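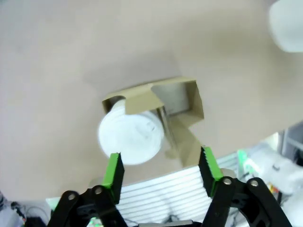
# How to Report an Unattended Item at a Transit Station

This procedure applies to staff and contractors at all Plarnano stations. It was last revised in August by the Office of Station Security.

## Before you report

1. Do not touch, move or open the item.
2. Ask people nearby, once and in a clear voice, whether it belongs to them.
3. Note the platform, the nearest column number and the time.

## Making the report

Move at least 21 meters away before using a radio or mobile phone. Call the control room on extension 278 and give your name, your location and a short description of the item.
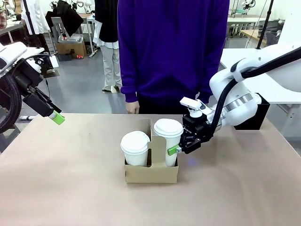

Descriptions should be plain and specific. State the size, color and material of the item, and whether anything is inside it. "Suspicious package" tells the duty officer very little. "Brown cardboard carrier with a handle, holding two white paper cups with lids, one taller than the other" allows a decision to be made quickly. Report only what can be seen from where you stand.

## After the report

Keep the public back until an officer arrives. Complete Form 6 before the end of your shift and send it to Pornthip Prasertsri, Station Security. Forms received after eight days must be countersigned by a shift manager.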